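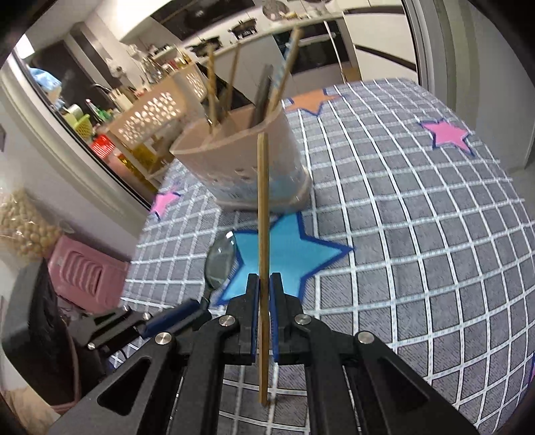 3.2 Table setting and sorting materials

Figure 2. Wooden sticks and the white utensil holder on the gridded tablecloth, home setting.

The second setting was a household table next to a kitchen. It was covered with a gray cloth that has a white grid and printed stars in blue, pink and orange (Figure 2). We left the household's own cloth in place, as we did at all sites in the Nirnton part of the study. A plain cover would have made the small items easier to see, but it would also have changed the table people were used to.

The main container was a white plastic utensil holder with slots in its lower part. Thin wooden sticks were the items to be put away. In Figure 2, four sticks stand in the holder at different angles beside a dark gray flat utensil, and a fifth is upright in front of it. A round clear magnifying lens lies on the cloth.

Sticks were scored as put away once they stood in the holder without support. Leaning was allowed. Bảo Doãn and Irja Mustonen scored each of the 987 placements separately and settled the 9 disagreements by discussion. Placements in which a stick came to rest across the rim were scored as incomplete and are reported in Section 4.

Search this journal
Enter keyword or author
Advanced search

Related articles
Where the spoons go: container choice in Kutbridge homes
Table coverings and small-item storage
The Memel kitchen inventory, part 2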